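Ticket 46 – Kemeys Town FC website and club app
Subject: Fixtures in the wrong order, league table won't add up
Opened by: Sioned Lougher
Status: Closed, February 2020

First post

Hiya, me again, sorry. I look after the results pages for Kemeys Town (men's firsts, women's firsts and the under-16s) and since the update the league table has gone properly daft. We beat Cirness Rovers 4-2 at home and the match report went up fine, scorers and everything, but the table still has us on the points we had before kick-off. Cirness, meanwhile, have been given the win as well as the defeat, so they've played one more game than anyone else in the division and their manager is delighted.

What I've tried so far: logging out and in again, clearing the browser, deleting the result and typing it back in. When I typed it back in the goals went up twice, so our striker had a double hat-trick for a little while until I took it off again. I've also tried it on my phone and on my sister's laptop and it's the same on both.

I'm using the Evska results add-on, whatever version it put itself on to. I didn't press anything, it just had a new blue button one morning.
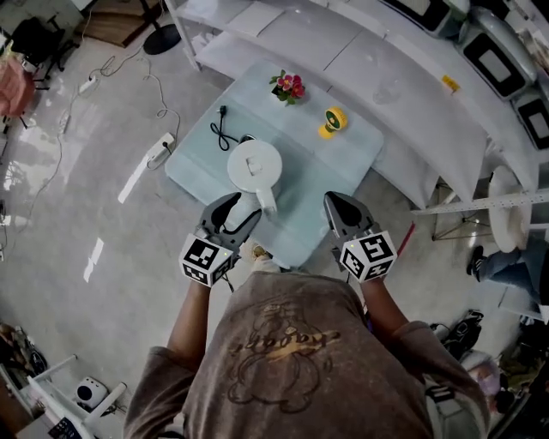 The fixtures list is the other thing. Our away match at Turumgate was called off for a frozen pitch and moved, and I changed the date the way I always do, but the old one is still sitting there as well as the new one. So anyone looking at the app thinks we're going to Turumgate twice, and I've already had a dad ring me to ask which one the minibus is for. I had the white kettle on the table with its lead lying in a coil behind it, all set for a brew, and ended up on the phone to him instead. Can you take the old fixture off from your end? There's no bin icon next to it like there is on the others.

Reply from Rasa Paju, support

Hi Sioned, thanks for all the detail. Could you check two things for me? Open the Cirness match, go to Teams, and tell me exactly what's written in the away box. Then open either Turumgate fixture and see if "Keep original" is ticked. Please don't delete the Cirness result again for now.

Second post

Right, had a look. The away box says Cirness Rovers, but when I click the little arrow there are two of them in the list! One is Cirness Rovers and the other is Cirness Rovers with a space on the end, you can only tell because the grey bar is a bit longer. I bet that was me, back in July when I was putting all the clubs in for the new season and trying to watch the friendly at the same time.

And yes, "Keep original" is ticked. I've never seen that box in my life. I unticked it and saved, and the old Turumgate match went straight away, so that's one sorted – thank you!

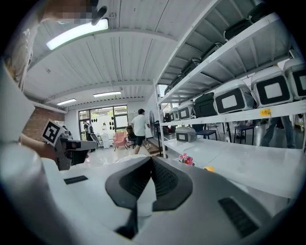 The table is still wrong though. I put the Cirness match on to the version without the space and pressed save, and now the division shows 8 home games for us when we've only had seven. I haven't touched it since, as instructed. The women's table looks all right as far as I can see, but they haven't played Cirness yet, so I'm a bit nervous about that one.

Reply from Rasa Paju, support

That's the stray copy of the club, it still has your first entry of the match attached to it. I've merged the two clubs here, which takes the extra game with it. Please go to Tables, choose Rebuild, and leave the page open until the bar has finished. It's a slow one.

Third post

Done! Made the mistake of wandering off to another page the first time and had to start it again, but it got there. We've got our three points, Cirness have lost theirs, and we're up to fourth on goal difference. Home games say seven. I checked the women's and the under-16s afterwards and both match my paper copy.

One small one while I'm here, and it can wait – the Cirness badge has dropped off and there's a plain grey shield in its place. I've got the file somewhere, do I just add it again under Clubs?

Reply from Rasa Paju, support

Yes, under Clubs, then Badge. Closing this one now, but reply here if the table moves again after your next match.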